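The Murkitz Padded Armchair in Salmon Pink

Home / Seating / Armchairs / Murkitz

Price: $349
Item no. 2668
Colour: salmon pink
Pick up from the Drernmont shop or ask me about delivery

I'll own up to being a bit biased on this one. I've been selling second-hand and small-batch seating out of Drernmont for years, and the Murkitz is the chair I keep pinching for my own end of the shop. It's a low, soft, squashy armchair with a puffy back and nicely rounded arms, and it comes in a pink that I was dead against until I'd lived with it for a fortnight. Now I'd have it in every room if I could get away with it!

What it's like to sit in

Soft at first, then firmer than you'd guess. The seat has a decent bit of foam in it, so you sink in for the first moment and then it holds you. I'm one of those people who ends up sideways with my legs over the arm (sorry, Mum) and the arms are rounded enough that you can do that without a hard ridge digging in behind your knees.

The back is where the comfort is. It's got that quilted, doona-ish look, and it feels like leaning on a good pillow. It does stop around the shoulder blades on anyone tall, so if you like to put your head back and nod off in front of the footy, come and try it first. I've had a few tall customers love it and a few go straight for the Clinmont, which has a higher back and costs more.

I wouldn't use it as a desk chair. You can't get close enough to a table with those arms, and the seat leans you back a touch. Great for a book, a cuppa, a long phone call, feeding a baby at some awful hour.

About the pink

The colour name on the tag is just "pink", which is no help to anyone. I'd call it salmon. It's warmer than a baby pink and a fair way off coral, and it changes a lot depending on what you put it near. On a grey floor it looks fresh and quite grown-up. Beside dark timber it goes warmer again. I tried it against a mustard rug at home and that was a mistake, though my neighbour reckoned it looked terrific, so there you go.

If you're matching to curtains or a wall, please don't trust your phone screen. Send me your address and I'll post out a swatch, no charge, and you can hold it up in the actual room in the morning and again at night with the lamps on. You can hang on to the swatch.

Size and moving it about

It's a proper armchair, so allow a bit more floor than you think. My trick is masking tape: mark out where you want the chair, leave the tape down for a couple of days and see whether you keep walking over it. I've talked more than one person out of buying this chair that way, and I'd sooner do that than have it come back.

Give yourself 30 cm clear behind the backrest if you can. That's plenty for getting the vacuum through, and it keeps the fabric from rubbing on the wall.

Two people for stairs, please. One person can shuffle it across a room, but lift it, don't drag it, particularly on floorboards. If your hallway has a tight corner, measure that before you measure anything else and ring me with the number. I'd rather sort it out on the phone than on your front step.

What to put with it

I get asked this a lot. People worry that a pink chair needs other pink things and it really doesn't. I like it in among plain, useful furniture. A light timber chair with a dark brown seat looks lovely nearby, and even a black mesh office chair is fine company, which is handy if your lounge room is also your study (mine is).
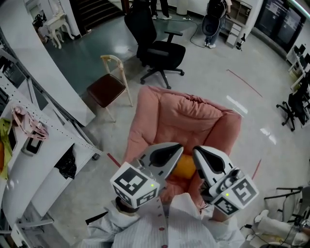

Looking after it

Vacuum it with the soft brush every couple of weeks, and run the brush along the folds in the back where the crumbs like to hide. If you spill something, blot it with a clean white cloth and cool water. Don't scrub! Scrubbing roughs up the surface and you'll see the patch every time the sun comes in.

For anything greasy I use Mousavi upholstery foam, which I keep behind the counter. Test it underneath first and let it dry fully before you decide whether you like the result. The covers don't come off, so please don't go at the seams with a pair of scissors. (It has happened.)

Keep it out of full afternoon sun if you can. Pinks fade, and they fade unevenly, so you'd end up with one pale arm.

Pets? My old dog is allowed on mine with a throw over the seat. Hair brushes off pretty easily. Cats are another matter, and if yours is a scratcher I'd steer you to something with a tighter weave.

Delivery and returns

Free pick-up from Drernmont, and I'll help you get it into the ute or the wagon. It'll fit in the back of most wagons with the seats down, but bring a blanket to wrap it in. Local delivery is on Fridays only. Further out I use a carrier and will quote you before you pay anything.

You've got 30 days to change your mind. Bring it back clean and unmarked and I'll give you your money back, less the delivery if there was any. There's also a 2 year guarantee on the frame, which covers joints and webbing but won't cover the dog.

A few things I've been asked lately

Does it come in other colours? Murkitz do a grey and a dark green, both to order. Neither is on the shop floor at the moment, though I've got swatches of each.

Is there a matching footstool? There's meant to be one arriving in April. I haven't sat with my feet on it yet, so I'm not going to tell you it's good. Email me if you'd like to be told when it's in.

Do you take trade-ins? Sometimes, if it's a decent solid chair and I've got space out the back. Send a photo and be truthful about the wobbly leg.

Can I put one on hold? Yep, a week with no deposit, longer with a small one. Just quote item 2668 so I grab the right chair.

Page last updated 23/02/2018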